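Desktop and Bench Equipment: Compact Depth Camera and Packaging
Reviewed for the Fledness Equipment Register, November 12, 2008

The register assesses small items bought for shared workrooms. Two matters were considered on this occasion: how well the box serves for storage and issue, and how the items behave on an ordinary white table of the kind supplied to all Fledness rooms.

The box is a plain and sensible one. It is black, long and narrow, and the name REALSENSE runs across the front in white, so that it can be picked out on a shelf without being taken down. Our stores hold 200 boxes of similar shape, most of them dark, and legible lettering on the long side saves a good deal of time. A lighter panel at one end is also useful when boxes are stacked with their ends outward. The box was passed from store to bench repeatedly during the review period and its corners remained square.

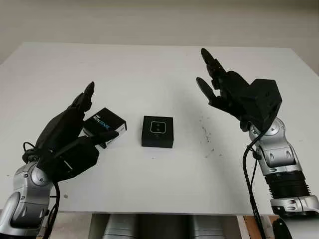

Aoife Sheehan wrote that her own section had given up keeping such boxes after January, having found that they took up a full shelf and were seldom opened once the contents had been issued. She would prefer that packaging be flattened and the register number transferred to the item itself.

The point is fairly made. The register nevertheless recommends that boxes be kept until the return period has ended, and that the shelf space be reviewed after that date.

Small black units with a flat top, such as the square one set out with the box, are easily managed on a bench. They take little room and show up well against a white surface. They are less easily found in a dark drawer, and a pale label on the underside is advised. Rooms fitted with the Cumo shelf unit should use the upper tray. The Aravena cabinet is too deep for items of this size.

Marks on the packaging were removed with a dry cloth. Sprays should not be used on printed lettering.

Storage: good. Legibility: very good. Use of shelf space: fair. Approved for general issue under entry 106.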